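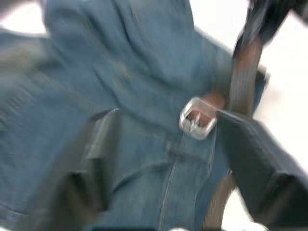

Blue denim, close up, seam at lower middle.

Notes > Ring Shop > Budside tour

Entries Parts Bookings Contacts

March, late afternoon

Budside show, ring and wardrobe.

Ring first. The Serkeck boards went down in the usual order but the third one from the hard camera side still knocks when somebody takes a flat back bump near it. Shimmed it with felt, knock is duller now. Want to try the thicker felt before Plalumgate. Top rope on the entrance side lost tension again. Gave the turnbuckle 3 turns and taped it.

Gate was 2,073, against 1,000 the last time we ran Budside. The barrier feet slid on the polished floor during the Feyisa entrance, when the front row leaned in. Rubber mats under all of them next time. We have 13 in the truck and need more.

Wardrobe: the tag team want tear-away vests for the cage match. Snaps hold better than hook tape, but they pop early in a lock-up if set too close to the armhole. Moved them down on the test vest. Not tried in the ring yet.

Bell hammer is missing. Used a wrench for the main event.

To do: felt, mats, hammer. Ask Plalumgate about ceiling height for the cage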